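Subject: Re: [prernar-mending] Folding knits for the shelf
From: Aksel Stougaard
To: prernar-mending list

Veronika Lakatos wrote:

> Has anyone got a fold for jersey and light knits that stays put
> on an open shelf? Mine look fine in the evening and by morning
> they have slumped into each other. I have 62 pieces to get up
> before the November swap and I would love to do it only once.
> Hangers are out, the shoulders go pointy.

Oh Veronika, I have been waiting for this question! I went through the same thing with the Hafstein boxes last winter and I am now a complete convert to the low, flat bundle.

Lay the shirt face down and smooth it with your palms from the middle out. Sleeves in first, straight across the back, then the sides so you end up with a long strip the width of your shelf divider. Then bring the hem up a third and the neck end down over it. With knits, stop there! One more fold and the thing turns into a cushion, and cushions roll. I used to go for the tiny upright packets and they are lovely in cotton poplin, but jersey just opens up again like a flower.

A bright red knit, folded up and lying flat, with the crease low across it and the surface still a little wrinkled. I would put it on the shelf exactly like that.

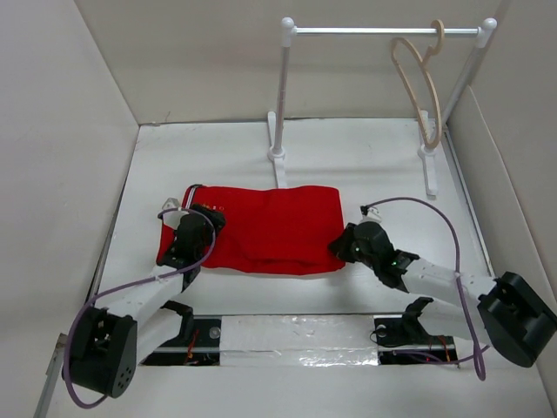

Muthu Bangera wondered whether the small wrinkles matter at all, as his settle under the weight of the pile by the next day, and he only bothers to press collars. I am with him on that – life is short and the iron is heavy.

Other things that helped me:

Crease toward the front of the shelf. You can pull one out without the whole stack coming along.

Keep the piles low. Ours at Standen went up to the next board and the bottom ones came out looking like pressed leaves.

Sort by thickness before color. I know, I know, the rainbow is so pretty! But a thin tee under a heavy sweater slides every time.

Unnur Arnardóttir still has the cardboard folding template in the cupboard by the sink, the one with the taped hinge. It is a bit big for children's sizes but grand for everything else, so do ask her for it.

I can come by at 2 on set-up day and fold with you until the coffee runs out. Bring the red ones, they are my favorites.

Aksel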